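**Scooping task, term report (Gosden Robotics Club)**

The manipulation group has moved from rigid blocks to granular material. The task is to fill a wooden cup from a round container of uncooked rice, lift it level, and empty it into a second container on the scale. Work is done on the Stita arm in the Prasstead lab.

We logged 378 attempts in August. Of these, 241 met the target of 200 grams, plus or minus 5. Most of the misses were underfills from a shallow entry. The first version of the script drove the cup straight down, which packed the grains under the base and stalled the wrist. The current version enters at a tilt, pushes forward along the slope of the heap, and rotates upright only after the mouth is covered.

Two problems remain. The heap changes shape after every scoop, so a fixed entry point goes stale within a few cycles. The height estimate from the wrist camera is also poor near the container wall, and for now the planner keeps the cup away from it.
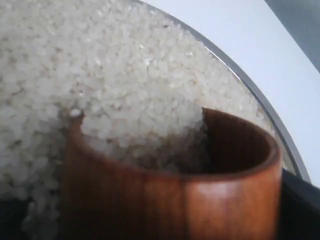

Zalewska wrote in to ask why we don't stir the rice flat between attempts and keep the entry point fixed. We tried it for one session. It helped the fill weight but added nearly a minute per cycle, and the rules for the spring event count total time. The stir routine is still in the repository under `tools/level`, switched off by default.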